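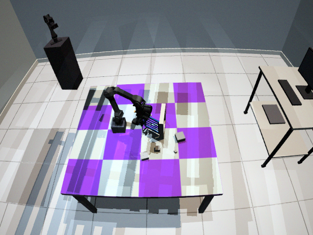

The rack, on purple and white checks.

When I came to Condale I rented a flat without a dishwasher, and the agent apologised for it two times during the inspection. I did not understand why he was sorry. In my parents' home the dishwasher was whoever had eaten last. I signed the papers and in the first week I bought a sponge, a brush and a bottle of green liquid which smelled of apples and left a film on the glasses.

I have now washed dishes by hand in this country for three years and I have become a person with opinions about it. I did not plan this. My sister tells me on the phone that I speak more about plates than about my work.

The first opinion is about rinsing. Here I met, for the first time, people who wash a plate in soapy water and put it directly to dry, with the foam still on it. My first housemate, Elvia Beltrán, had picked up this habit from a family she lived with when she was a student, and she defended it strongly. She said the foam slides down by itself. I said that the foam slides down, but the soap stays, and you eat it the next day with your toast. We discussed it for most of a winter. At the end we agreed that she would wash and I would rinse, so every evening we stood together at a sink that was made for one person. I remember those evenings with a lot of affection, even if at the time my elbow was often wet.

The second opinion is about order. Glasses first, then cutlery, then plates, then pots, and the frying pan last of all. My mother does it in this order and I never asked her for the reason. When I was young I thought it was a rule of good manners, like greeting the oldest person first. Later I saw what happens to a wine glass in water where a frying pan has been, and I understood that it was only common sense. With a very oily pan I wipe it with old newspaper before it touches the water. This I learned from Abilio Salcedo, who cooked for many years in a hospital and has hands like leather gloves.

The third opinion is the one where I lose friends. I do not dry with a tea towel. I leave everything to the air. Abilio thinks this is laziness, and he has a drawer with ironed tea towels, one with a map of Tasmania which is not for use. But a tea towel after the fourth plate is already a damp cloth, and you are only moving the water from one place to another. The air is free and it does the work while I read.

For this you need a good rack, of course, and I have owned bad ones. The first was a folding one from the market, very pretty, and it grew black spots in the joints. The second was metal with a white coating. Where the coating broke, it left small brown marks on the bottom of my cups, and I scrubbed them with bicarb every Saturday until I was tired of it. At Budel, the kitchen shop near the station, there is one that costs $155. I visited it like you visit a painting. The woman in the shop explained to me that it drains by itself into the sink and that I would have it for my whole life. I thought about my whole life and I went home.
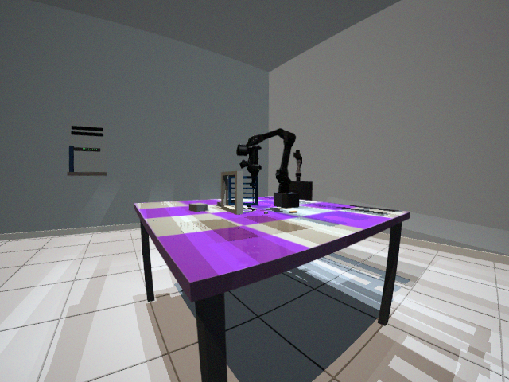 Same table from another angle, with the blue rack.

In the end I bought mine for $30 in a hardware shop and it is perfectly fine. The slots are close together, so the deep bowls must stand in every second one. I lift it once a week and clean under it, because there the water becomes slimy — I am sorry, but it is true and you should look under yours.

Last September the owner of the flat wrote that he would like to put a dishwasher, a Seidel, in the place where I keep the potatoes and the ironing board. He was very kind about it and did not ask for more rent. I thought about his message for two days. I know what people say, that the machine uses less water than I do, and perhaps it does, I leave the tap running when I think about something else. I also know that when I have guests I am in the kitchen until eleven and they feel guilty and shout from the other room that they can help.

But I answered him no, thank you. I wrote the email carefully, with a dictionary, because it is difficult to refuse a gift in a language that is not your first. He replied "No worries!" and I think he was relieved about the plumber.

Elvia lives in Perth now and has a dishwasher. She tells me that she rinses all the plates before she puts them inside. I did not say anything. I only asked her to repeat it.

Next time I will write about the oven, which is a sadder subject. If you know how to remove burnt sugar from the glass of the door without taking the door off, please leave me a comment. I have already tried vinegar, and also the paste that everybody recommends, with no success.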